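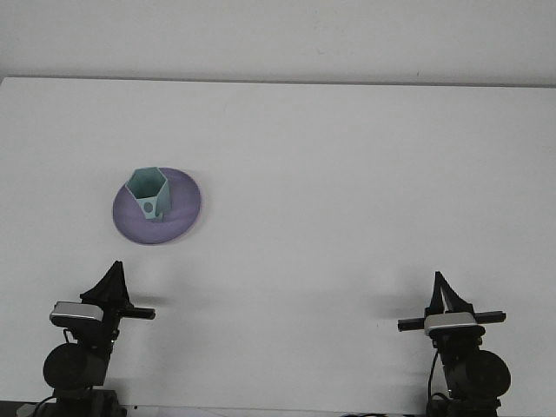 *Lavender plate on the white table.*

# Feeding intervals for boarded cats

**Vekitz_Boarding** — 13 Oct 2022

Members are asked to comment on the proposed change to the feeding schedule. Cats staying longer than six nights would receive two meals daily in place of three. Portions would remain at 60 grams of dry food per day unless the owner has given other written instructions.

**trirkent_desk**

The Trirkent location does not support this change. Older cats in our care often leave part of a large meal, and the third feeding allows staff to notice a poor appetite sooner.

**Fekete11**

We have used two meals since August and have received no complaints from owners. Staff record what is left in each bowl, so appetite is still checked.

**trirkent_desk**

A bowl record taken twice a day leaves a gap of up to 13 hours overnight. For a cat over the age of 11, that is too long in our view.

**jistico_cattery**

Could the rule be divided by age? Kittens should also be exempt — the draft does not mention them at all.

**Vekitz_Boarding**

The omission of kittens was an error and will be corrected. An age limit for older cats will be added to the next draft. Please send the limit used at your location.

**Fekete11**

Ours is ten years. We would object to anything lower.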